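Subject: Re: [toyswap] Griltix shape sorter, 7 pieces or 3?

On 25/05/2022 a list member wrote:
> Picked up the Griltix sorter at the Dredham sale. Box says ages
> 12 months and up, 7 shapes. I have 3. Is it worth keeping?
> Also, does the drum still sing with shapes missing?

It sings. Ours sang through most of December with no shapes in it at all, and twice from inside a closed closet. The switch is in the lid, so the shapes don't matter.

Keep it, I'd say. My notes, such as they are:

1. Merkska blocks fit every hole except the star. Nothing fits the star.

2. Take the batteries out before long car rides - you'll thank me near the state line.

3. Sort small parts on a tray with a rim, or you'll be fishing them out of the couch.

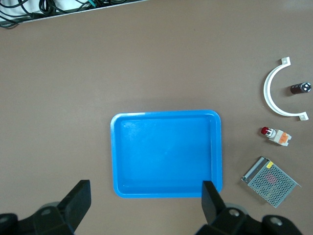 4. Skip the volume switch. It has two settings, loud and proud.

I can mail you a spare triangle.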